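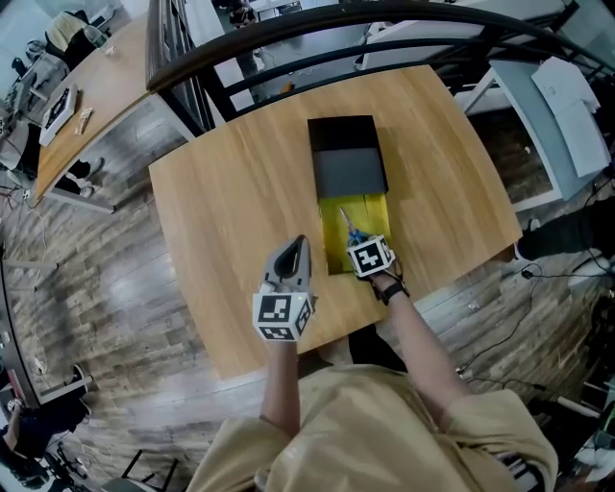
Wajid Bajwa wrote in to say that he'd started the Drullus books with the prequel and felt completely lost by the second chapter, and could we please put a reading order somewhere people can find it. Yes! This whole page grew out of that email.

Where should I start with Drullus?

With The Salt Door, the first one published. The prequel, Mistico, is set 90 years earlier, but it was written for people who already know what happens to the lighthouse family. Read it after book four and you'll gasp on the first page. Read it first and it's a lot of strangers arguing on a boat (very good arguing, though).

How many books are there?

There are six novels, counting Mistico, plus two novellas. The novellas are short enough for an afternoon and both take place between books three and four.

Do I need the novellas?

You can follow the main story without them. I'd still read Leltley, which is 176 pages and has the best fight on a staircase I've ever come across. It also explains why Captain Oriel stops wearing her ring, something book four just assumes you know.

Is Leltley a person or a town?

A town! Everyone gets this wrong at first because the characters talk about it like a difficult aunt. "Leltley won't forgive you" is about the town. Mostly.

Is it all right for younger readers?

My niece read the first three at twelve and loved them. Book five is darker – there's a long siege, and an animal dies in chapter nine. Send me a message if you want to know which animal before you begin.

How does the magic work?

Tide-calling costs the caller a memory each time, and they don't get to choose which one. Keep an eye on small details the characters stop mentioning. I missed nearly all of them on my first read and had a wonderful time going back to find them.

Which edition has the map?

The Sotomayor Press paperbacks have it inside the front cover. The older hardbacks only show the northern coast, so the whole of book three happens off the paper. The e-book has the full map too, tucked in at the very back.

Will you be posting spoilers?

Reviews of each book stay spoiler-free until the line of stars, and after that anything goes. In the comments, please put the book number before you talk about an ending.

Is there going to be another one?

The last chapter of book five leaves a door wide open, and I mean an actual door. I haven't seen a title or a date yet. We're starting a full reread in October, one book at a time, and new readers are very welcome – just bring a copy of The Salt Door.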